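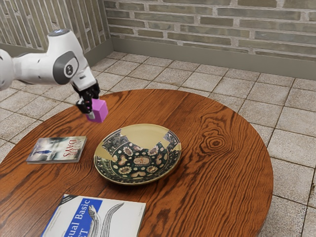 圆木桌，桌子中央摆着一只金边花盘。

布滕瓷器厂开放日记

去布滕（Buten）看瓷器厂，是我太太的主意。她在一本旧杂志里读到，这家厂每年春天开放两天，参观免费，茶水免费，停车收费。我对瓷器的了解止于“掉地上会碎”，但免费两个字对我一向有号召力。

从城里过去85公里，前半段是高速，后半段是导航认为的高速。进镇的路口立着一块牌子，写着“瓷都欢迎您”，牌子是铁皮的。停车场在一片草地上，收费的小伙子收完钱，告诉我们最好停高一点，低处昨天陷进去一辆。我问他陷进去的那辆收费了没有，他说收了。

厂门口发一张折页，印着路线图和厂史。厂史写得很用力，从第一座窑讲到第二座窑用了三大段，从第二座窑讲到今天用了一句话。落款是2022年4月，纸还有油墨味。路线图上标着五个点：泥料间、成型间、窑房、彩绘间、小卖部。五个点里只有小卖部画了星号。

带我们这一组的是Fatos Vasić，在厂里管窑，平时不怎么跟外人讲话，这一点他开头就说明了。他讲解的方式是走到一台设备前面，报出它的名字，然后看着它，好像等它自己补充。泥料间里他报了球磨机、压滤机、练泥机，每报一个停一会儿。有位穿冲锋衣的先生问泥是哪里来的，他说，地里。过了片刻大概觉得不妥，又加了一句，北边的地里。

成型间热闹得多。石膏模子一排排架在木板上，老师傅往里灌浆，灌满等一阵，再倒出来，模子内壁就挂住薄薄一层，那就是将来的茶壶。小孩子们看到倒出来都很失望，以为是做坏了。我也以为是做坏了，只是没出声。旁边有一台手拉坯的转盘供来宾体验，排队的人绕了半个车间。我太太排了四十分钟，做出一个东西，工作人员端详一番，问她是要烧成碗还是烧成盘子。她说是花瓶。

窑房是Vasić先生的地盘，他一进去话就多了。梭式窑，烧气的，釉烧最高到一千三百多度。他指着墙上一本挂着绳子的登记簿说，这座窑从装好到现在开了1079次，每次都记，前面几百次是他师傅的字。我翻了几页，师傅的字很好看，内容大多是“正常”。偶尔有一条“不正常”，后面没有下文。我问他后来怎么了，他说，后来就正常了。

窑房尽头码着一摞废品，歪的、裂的、粘在一起的。Vasić先生拿起两只长在一起的汤碗，介绍说这是十二月那次停气闹的，整整一窑，29只汤碗没有一只能分得开。冲锋衣先生问能不能买，说放书房里挺有意思。Vasić先生看了他很久，把汤碗放回去了。

中午在食堂吃饭，凭折页可以领一份土豆汤。汤盛在本厂的白瓷碗里，碗很漂亮，底下有蓝色的款。汤我就不评价了，毕竟是送的。同桌有一对夫妇是专门来看Navis系列的，那是这个厂早年出的一套餐具，据他们说边口的弧度后来再没人做得出。他们家里已经收了大半套，只差一只酱汁壶，找了很多年。我问平时拿它吃什么，两人一起看着我，神情和刚才Vasić先生很像。

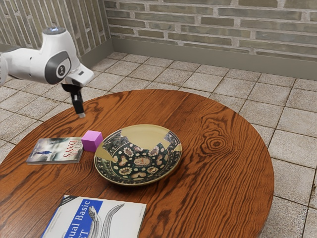 下午先看彩绘间。贴花纸占了大头，真正用笔画的只剩靠窗的几个位子。Tiruwork Dinsa坐在最里面，正给一只盘子描金边，盘子放在转台上，她的笔不动，动的是盘子。她说刚学的时候总憋着气，描完一圈头就晕，后来才学会一边喘气一边画。我站着看她描完三只，发现自己也一直没喘气。

她手边有一册老花样，封面上写着Akl，是从前一位画师留下的底稿，团花、卷草、缠枝，一页一页用透明纸隔着。有些花样因为太费工，早就不画了。她翻到一朵密得看不清瓣的小花，说这朵她画过一回，画完请了两天假。我问为什么不干脆也做成贴花纸，她说做过，印出来每一朵都一样，看着心里发慌。金水烧之前是褐色的，像没擦干净的酱油，烧完才发亮，所以描的时候全靠记性。有位老太太凑过来问金是不是真的，Dinsa女士说是真的。老太太又问能刮下来吗，她说能，但是不值您那把指甲刀的钱。

然后就是带星号的小卖部。从彩绘间出来只有一条走廊，走廊尽头就是它，没有别的门，窑上的人设计动线很懂热胀冷缩以外的道理。货架按品相分三等，一等在玻璃柜里，二等在木架上，三等在地上的筐里，来宾则按相反的顺序分布。筐边的竞争相当激烈，大家都蹲着，客客气气地把胳膊肘伸得很开。我挑中一只杯子，找了半天没找出毛病，很得意，付了钱才发现把手稍稍偏左。收银员说左撇子用正好。我不是左撇子。

杯子用旧报纸包好，装进印着Purneck字样的纸袋。我问Purneck是什么，她说是做纸袋的。

走之前我去还了一趟体验牌。太太那件东西要阴干、素烧、上釉、再烧，六周以后寄到家，邮费自理。登记表上有一栏“品名”，她写了花瓶，工作人员在后面用铅笔打了个括号，里面写着“浅”。

回到停车场，低处那辆车已经拖走了，草地上留着两道很深的沟，一位父亲正不让孩子往里跳。收费的小伙子还在，问我们好不好看。我说挺好的，他点点头，说他在这儿长大，从来没进去过，家里用的是不锈钢的。

给想去的人几句实在话：穿不怕脏的鞋，泥料间的地是湿的；拉坯体验一早就去排，下午的泥会先让给带小孩的；描金的位子光线好的时候最值得看，大概在午后，过了四点她们就收笔了。停车备零钱，停高处。土豆汤可以自带盐。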